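Final Report: Where Do People Put Their Stuff? Desk and Table Surfaces in Shared Study Rooms

Group 9, Intro to Design Research

1. What we wanted to find out

Our topic was table surfaces. Why do some study tables get used all day and others sit there. We started out thinking it was about outlets (everyone thinks it's outlets). Outlets matter but the surface matters more than we guessed, mainly color, glare and how deep the table is. Deep tables = people spread out and then feel like they own it.

We limited the project to the two shared rooms in Billora Hall plus the lounge downstairs. Wanted to do the library too, ran out of time.

2. Background

Not much reading that fit. Most of what we found was on office desks, height and posture mostly. Our instructor pointed us to the handout on surface reflectance from the first half of the course and that ended up being our main source. Short version: a very dark top under a bright page makes your eyes keep adjusting, a glossy white top throws the ceiling lights back at you. A pale matte wood is in between, which is why so many rooms have it.

Grain direction also came up. Lengthwise grain makes a table look longer than it is. We didn't test this properly, but it came up in the interviews without us asking. Large plain objects standing on the table also change how big it feels, see the panel on its dark stand on the plank top.

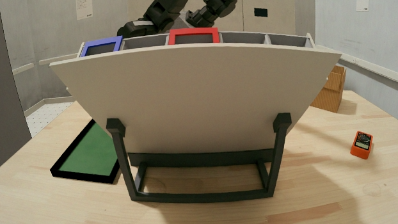
3. Method

Survey, 50 paper forms, left in the rooms with a box. We also did hourly walkthroughs in the afternoon and marked which seats were taken on a floor plan. Then ten-minute interviews with anyone who said yes.

The survey had 10 questions. Too many. A lot of people stopped after the first page and we should of put the table questions up front. Question 4 was worded badly ("Do you prefer a light or warm surface?", those are not opposites) so we threw it out.

For the glare part we used a Vulex light meter borrowed from the lab. Readings at both ends of each table and in the middle. Ceiling lights on, blinds down. Readings in the lounge came out near 300 lux at the window end, a lot less by the door.

Shadows were something we hadn't planned for. A lamp behind you puts your own arm across the page.
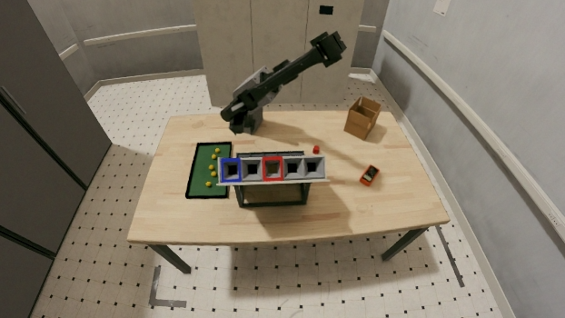
So we added a line to the walkthrough sheet for it, starting in week two, which means week one has no shadow data. We kept the weeks seperate in the tables for that reason.

4. What we found

Pale wood won, easily. People called it "calm" or "clean" and one person said it was the only table that didn't feel like a cafeteria. The black tables in the second room had the lowest use even though they have the most outlets. Lint and crumbs show on them. Fingerprints too.

Rounded front edges came up more than we expected. Square edges dig into your forearms if you type for a long time. Nobody listed this on the survey, all of it came out of interviews.

Stuff on the table: people who arrive and see even one item left behind will usually pick another table. We tried this with a gray notebook and later a coffee cup. The notebook worked better at keeping people away. Cup got thrown out by somebody. 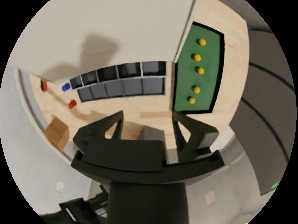 Fig. 3. Gray block-shaped object on a light wooden top, wide round view.

Depth results were mixed. Deep tables got fewer people per hour but they stayed longer. Shallow ones along the wall turned over fast. If the building wants more students through, shallow. If it wants people to stay and work, deep. We don't think one answer is right for both rooms.

The legs are a problem nobody in our group thought about before. Diltard tables in the lounge have the legs set in from the corners and you hit your knee when you slide over. The Kwok ones have legs right at the corners, so you can fit a chair at the end. Easy fix when ordering. Dark metal legs under a pale top also hide scuffs well, another plus for the wood tables.
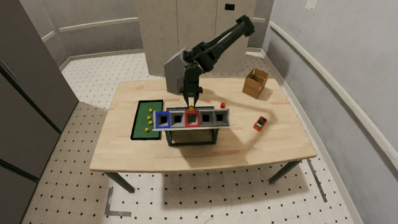
5. Problems

Small sample, one building. We did the walkthroughs in May when everybody is cramming, so the numbers are probably higher than normal. Two of us marked the floor plans differently the first few times (does a backpack count as a person??). We decided no, and went back and fixed what we could.

Light meter battery died once, missing readings for the back wall.

6. What we'd recommend

Matte pale tops, rounded edges, legs at the corners. Put the deep tables in the quiet room and the shallow ones in the lounge. Move the black tables to the hallway by the printers where people just stand for a minute anyway.

Raw counts and the survey form are in the appendix, floor plans are in the shared folder.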